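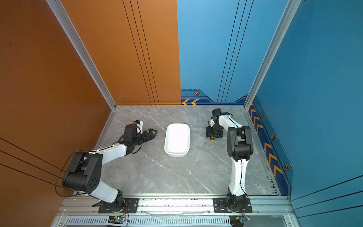 Hrvoje Pavlović wanted to know whether a tray under the work really saves any time, or just gives you one more thing to wash. Fair question, and I went home from the open day at Walletti quite sure of my answer (it saves time, and my knees too!). The two arms there did their handling over one plain white tray with a raised rim, and I thought of every little screw I've chased under the stove.
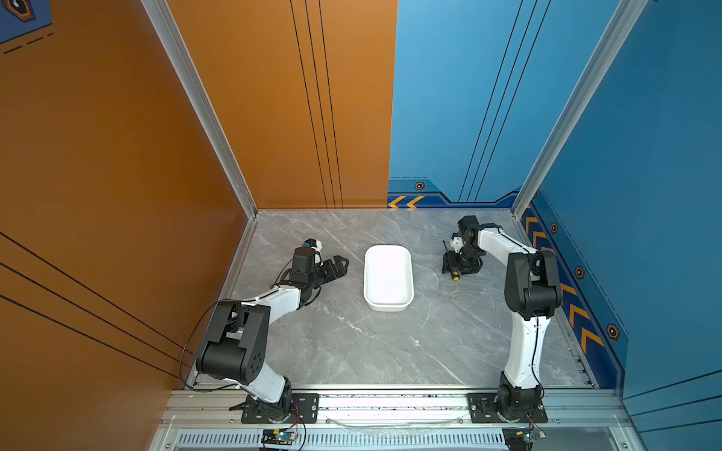
So pick a tray with a lip all the way round, put it where both hands can reach it, and keep the rest of the bench clear. Mine came out of an old fridge and fits a toaster nicely. Wipe it before you start, and keep one screwdriver with a bright band or collar for tray work, as dark handles do vanish on my bench.
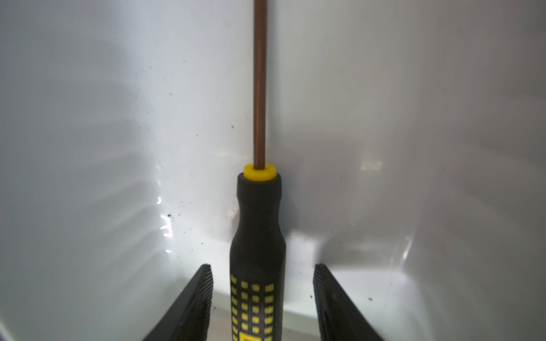

Flilier wrote in to say a magnet in the corner of the tray works even better for the tiny screws.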